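Does a wellness discount pay you back?

Friday, August 13, 2021
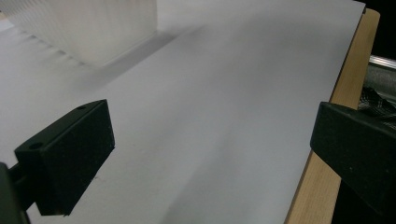
Employers shopping for 2022 health coverage will hear a lot about wellness credits this fall. Kallden's pitch is typical: staff log their steps, fill in a health survey, and get $13 a month off their premium. We asked what the survey data was used for and were sent a brochure. The page on measured results might as well have been a white board with no text on it. Maltard did send numbers, from 60 employers, all of them picked by Maltard.

Our doubts are simple. People who already walk every day sign up first, so the group looks healthy from the start. The $13 also has to come from somewhere, and at two of the plans we read, base premiums went up in January, the same month the credit began.

Before you sign, ask for claims costs from before and after, for everyone on the plan, including those who never joined. Ask who keeps the survey answers if you switch carriers. Povar told us it would "circle back" on that one. We're still waiting.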